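Notebook, July, a bit after 9 in the evening

Packing and route notes for the Vaswood trip. I said I'd write these down properly this time so that whoever goes next doesn't have to ring me up to ask where the bus leaves from. So, the bus leaves from behind the market in Rendov, on the side with the tire shops, and there's no sign! You ask for Mao bus and somebody will point. Last year I stood at the front gate for most of a morning with my big bag and watched two of them go by on the other road.

Tickets. Gitex does the online booking now and it mostly works, but it will not take a foreign card, I tried three different ones. Go to the window. It was 200 each for the front seats and 100 for the back, and on that road I would pay the 200 every single time. The back row is over the axle and my neck is still complaining. Bring small notes if you can (the man had no change and gave me the rest in peppermints, which were fine).

Still to do before we leave:
- permits, copied front and back, plus passport photos
- call the homestay again, the line was bad and I don't know if they heard "vegetarian"
- find the blue dry bag
- toiletries, see below

On toiletries I've changed my mind since the last entry. I used to say buy everything there. Well, the shop up the hill in Vaswood keeps its own hours, and when it was open it had soap and hair oil and that was it. Carry your own toothbrush, and carry a spare, they vanish at shared sinks.

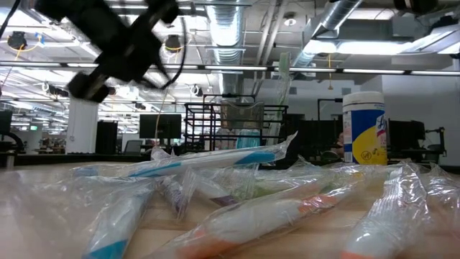 Toothbrushes, still in their wrappers.

Toothpaste is the one thing I'd still buy in Rendov, the small tubes, there's a pharmacy just before the bridge. Sunscreen no, bring that from home.

Now the road itself. Rendov to Mao is fine, paved nearly all the way, and there's a tea stop at the halfway point where everybody gets down. Eat there. The fried bread with the potato is very good and the driver takes his time over his own plate, so you won't be left behind. After Mao it gets slow. We had two landslide stops going up, short ones, and on both of them people just got out and chatted and somebody passed around oranges. I loved that part, I have to say. My journal from that afternoon is four pages of other people's recipes.
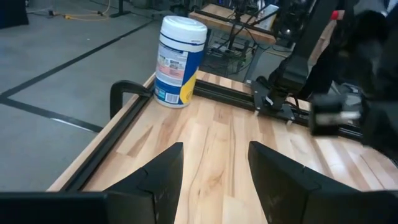 Once you're past the last ridge you come down through pine for a long while and it gets properly cold, so keep the jacket in the bag on your lap and not the one on the roof. I made that mistake and spent the last stretch wearing a towel. The homestay is a ten minute walk uphill from the drop point. Take the left path at the water tank. The right one is prettier but it ends in someone's cabbages.

Open question: do we stay the extra night in Mao on the way back? I'm for it. The evening bus down gets into Rendov roughly at midnight and there's nothing to eat by then, and I'd like another look at the weaving market, which I only saw through a window.

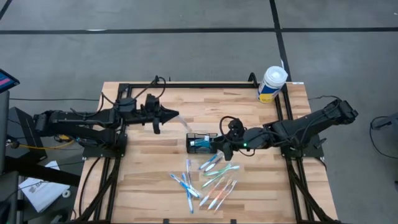 Puspita Tambunan is against the extra night and wrote in the margin: "We lose the whole next day if the morning bus is full, and it was full both times I took it. Night bus, eat early, sleep in Rendov. I'll bring the sandwiches."

OK, fair, I'd forgotten about the morning bus. I'll ask at the window whether they'll sell us the return seats when we buy the ones going up. If they will, I want my night in Mao. If they won't, sandwiches, and no egg in mine please.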